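Weekend person wanted for our tea room in Wiltton

Posted 2022-12-11

Hi! I run Keretti, the little tea room next to the old post office in Wiltton, and I'm looking for someone to join us for the weekends (and a bit more over the school holidays, if you'd like the hours). I opened the place on my own, got a bit carried away with the scones, and now there's more to do than I've got arms for.

You'd be taking orders, carrying them out, clearing and resetting tables, and having a yarn with the regulars, who will want to know where you grew up and what you think of the rain. I do the baking. If you'd like to learn that side as well, I'd love the company in the kitchen from August, when our winter soup menu is on and mornings are slower.
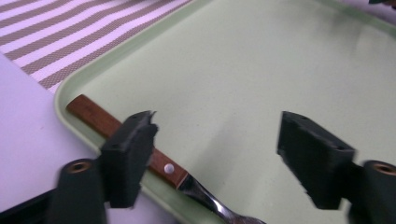 You don't need café experience. I'd much sooner have somebody cheerful who turns up on time and doesn't mind wiping things down for the fourth time in an hour. If you can work a coffee machine, great, but most people here order a pot of Barasa black and stay put until it's cold.

Shifts are 4 hours, mornings or afternoons, and I need you for at least 2 a week. Award rates plus weekend loading, and your lunch is on me. We seat 40, counting the courtyard, so it does get lively when the market's on! Parking is free out the back, and the 93 bus from Clornorar stops across the road.

To apply, drop in after the lunch rush or send a note through the contact form with your phone number and the days you can do. No fancy résumé needed, a few lines about yourself is plenty. I'll ring everyone back, even if it takes me a little while.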